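Uswood Opens Free Tabletop Library in Jallilley

Makers, schools and small offices can borrow full-size tops before they build or buy

JALLILLEY – Uswood, the regional furniture and worktop workshop, will open a free lending library of tabletops in June, giving anyone who is planning a desk, bench or dining table the chance to live with a full-size top for up to three weeks before making up their mind.

The Uswood Tabletop Library starts out with 431 tops in pine, ash, birch, cork, linoleum and a wide range of painted and printed finishes. They come in four standard sizes, from a small writing desk to a table that seats eight, and every one of them can be taken home, set up on a pair of borrowed trestles and used for whatever it is people use tables for. Homework, dumplings, model trains, invoices!

"You can look at a sample the size of a playing card all afternoon and still have no idea what it will be like to eat breakfast on," said Aminu Oyewole, who founded Uswood and still cuts most of its edge profiles himself. "I've watched people fall in love with a dark gloss finish in the shop, and then the morning sun hits it at home and they can see every crumb from across the room. Or they rule out plain white, and it's the one that makes the whole kitchen feel bigger. We wanted people to find that out with a real table in the real spot."

The idea grew out of a smaller effort with local schools. Over the past two years Uswood has lent tops to 22 schools in the area that were replacing worn art-room and science-room furniture. Teachers kept a simple notebook beside each one, writing down what spilled, what wiped off, what wobbled and which table the students headed for first. The workshop read every page, and several of the finishes in the new library were changed as a result. A pale green that looked lovely on paper was dropped after one art teacher noted that it made all her watercolor paper look yellow. The rounded corner used on the two largest sizes came straight from a suggestion by a class of fourth graders.

White and off-white finishes have been the most requested by a long way, and the library has a full rack of them. Some are perfectly smooth, some have a light texture you can feel with a fingertip, and others have a grain pattern that only shows up when the light comes in from the side. Visitors can slide them out next to each other and compare them under warm, cool and daylight lamps.

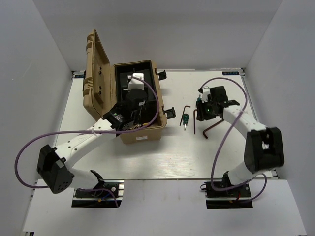 Two robot arms at a white tabletop with a faint wood grain.

Borrowing is simple. Visitors choose a top, leave a refundable deposit and sign it out at the front counter. Tops up to the second size will fit in the back of most family cars with the seats folded down, and Uswood will deliver the larger ones within Jallilley on Monday mornings. Trestles, felt pads and a cleaning cloth come with every loan. Ordinary wear is expected, and borrowers won't be charged for a scratch or a coffee ring. In fact, the staff would love to hear about it, and each top carries a paper tag on its underside where borrowers can jot down what happened and how they cleaned it up.

The library is also opening with a special shelf called the Bundgaard Collection, 213 offcuts and edge samples saved over several decades by the Bundgaard joinery shop and given to Uswood when the shop closed its doors. These pieces are too small to eat dinner on, but they are a treat for anyone interested in how tables used to be put together. There are hand-planed bevels, glued-up breadboard ends, a drawer full of inlay strips and one very heavy slab of elm that takes two people to lift. The collection stays on site, and visitors are welcome to pick up and handle nearly all of it.

"I went in to label the Bundgaard pieces and thought it would take me a morning," said Efe Ezeani, who will run the library day to day. "I was there until the lights went off. There's pencil writing on the backs of so many of them, measurements and little arrows and now and then a note about lunch. I've left it all exactly as it was. I'd love for people to come in just for that shelf, even if they have no plans to buy a table for years."

Ezeani will lead a free drop-in hour each week on measuring a room for a table, covering chair clearance, door swings, where the legs go and how high a work surface should be for the person using it. Visitors are encouraged to bring a rough sketch with measurements. A second session, on repairing and refinishing a top you already own, will follow later in the summer. For that one Uswood will supply sandpaper, oil and wax, and people are asked to bring a small table, a shelf or a drawer front to practice on.

All of the library's tops use the Plident fixing, a screw-in plate that lets a top come off its legs with a single hex key. The plates are available at the counter for anyone who would like to fit one to a table at home.

The library takes up the former packing room at the Uswood workshop, with 2,458 square feet of floor, wide doors and step-free access from the parking lot. Opening hours are 10 a.m. to 5 p.m., with one late evening each week until 8 p.m. No appointment is needed to browse. Schools and community groups that would like to borrow more than three tops at a time should contact the library ahead of their visit.

About Uswood
Uswood makes tables, desks and worktops in its Jallilley workshop and repairs tables of any age and any make.

Media contact
Efe Ezeani, Uswood Tabletop Library, Jallilley
Interviews and workshop visits are available on request.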